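4.2 Woven containers and the shared table

The second part of the study concerned storage at tables used by more than one person. Participants in Pultevville had reported in the preliminary survey that small items left on a shared table were seldom returned to their place at the end of a session. The survey drew 838 responses, and the most frequent complaint was that cords, straps and papers migrated to the middle of the table and stayed there. We therefore examined open and lidded containers made of woven material, which many respondents already owned and which they described as acceptable in a room where people also eat or receive guests.

Three questions guided this part of the work. The first was whether a container with a rim is moved as a unit, contents included, or is emptied where it stands. The second was whether a lid delays the return of items. The third concerned the clearance of the table itself, which the Cumerano guidelines for shared rooms treat as a separate task and which our participants did not.

Figure 3. Wicker baskets on a white tabletop in a room with a red brick wall.

(a) Long rectangular basket with a braided rim.
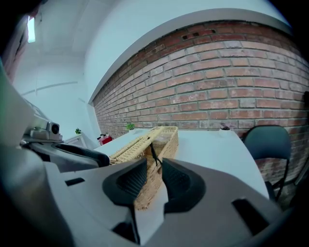 Long containers were preferred for items that cannot be folded, and participants tended to place them parallel to the longer side of the table. When asked to free a working area, they usually slid such a container before lifting it. Lifting at one end was common and was recorded as a separate category in the coding scheme, as it tends to shift the contents toward the lower end. Where the contents had been sorted, participants often had to sort them again. The coding scheme was revised once, in May, to distinguish a container lifted at one end from a container carried level. Earlier records were recoded to match.

Low trays behaved differently. They were seldom used for storage in the strict sense. Participants set things down on them in passing and regarded the result as tidy, even when nothing had been put away. In the interviews the tray was often called "the place for now." Baskets with raised sides were given a fixed purpose much earlier, in many cases during the first session, and items placed in them were less likely to be moved again that day.

(b) Low tray and basket with raised sides; potted plant toward the wall.
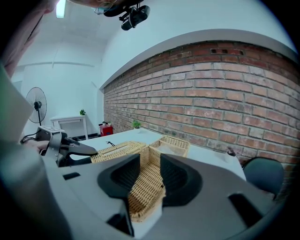
4.3 Lidded baskets

The lidded type was assessed separately. A hinged lid adds a step to each act of putting away, and we expected it to reduce use. This expectation was only partly met. Participants who shared a table with one other person closed the lid in most cases, and several used the closed basket as a surface for other items, which then had to be removed before it could be opened. Participants who shared a table with a larger group generally left the lid open throughout the session.

Fine weaves were rated above coarse ones for small objects. The reason given most often was that thin items catch in a coarse weave and are overlooked when the basket is emptied. No rating was collected for weight, and the question of cleaning was left to the follow-up study at Drestness.

(c) Basket in a fine checkered weave, with the hinged lid tilted open.

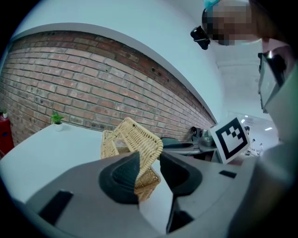
Rūta Liepiņa objected, in her written response to an earlier version of this section, that an open lid should not be coded as incomplete tidying. In her view a lid left open tells the other users of the table that the basket may still be filled, and closing it would discourage them from returning what they had borrowed. We have accepted the point in part. The category "left open" has been kept, but it no longer lowers the tidiness score for a session, and the scores given in Table 4 were calculated under the revised rule. Scores under the original rule are listed in Appendix B.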